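# Learning by Hand at Mondale

The robotics course at Mondale College meets on the ground floor of the old print building, in a room with a concrete floor and very few desks. Twenty students are enrolled this term. By nine in the morning most of them have a gripper in each hand.

The course runs over two semesters and ends with a competition against three other schools in Clesau. The task is the same for everyone: a two-armed robot has to sort household objects from a basket on the floor and put each one where it belongs. Teams get a list of 59 objects in February. They don't find out which ones will be in the basket until the morning of the event.

Mondale used to teach this kind of work through programming. Students wrote out each motion, tested it on the arm, and went back to the keyboard when it missed. A single reliable pick could take a week. Two years ago the department changed its approach. Students now do the task themselves, many times over, with hand-held grippers that match the ones on the robot. Printed square markers on the grippers let the software follow where each one goes. The recordings are then used to train the arm.

The first grippers came from Vrabec, a small workshop across the river that makes plastic parts for lab equipment. Students have since redrawn the fingers twice. The early version was too stiff and pushed light objects away before it closed on them. The current one is curved and gives a little.

Each team needs 2000 usable recordings before the winter break, and the good teams aim for 4000. The work is slow. A student reaches down, takes an object, moves it, lets go, and starts again. Bottle caps are disliked by everyone. Flat boxes are easier, provided they haven't slid up against the side of the basket – then the fingers have to come in from above.

"You find out how much you rely on your fingertips," one second-year student said. "With the grippers you have to line yourself up first, or you just chase the thing across the bottom."

Recordings are checked the same afternoon. A reviewer watches each one at double speed and marks it keep or discard. Dropped objects are usually kept if the student picks them up again, as the robot will drop things too. Long pauses are thrown out. So are recordings where a marker was covered for more than a moment, a common fault among new students, who tend to turn their wrists inward.

The competition is paid for in part by Durard, a packaging company with a plant outside Clesau. It provides the arms, which the schools keep for the year, and sends two engineers to judge. Mondale placed third last time. Its robot cleared the basket faster than any other but put four objects in the wrong place, and wrong placements cost more than slow ones.

This year the team has split the work differently. Half the students record picks and the other half record placements, and the groups trade in the middle of the term. The instructors were doubtful at first – they worried about uneven skills – but the discard rate has fallen by almost a third.

Students who finish the course receive six credits and may stay on as reviewers. Applications for the next group close in May. No programming experience is required, though applicants are asked to spend a morning in the room before they sign up.
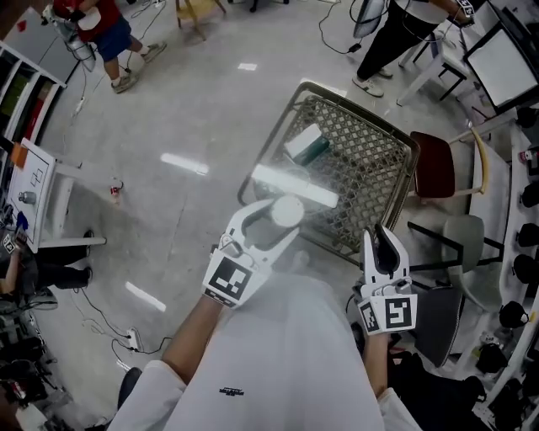
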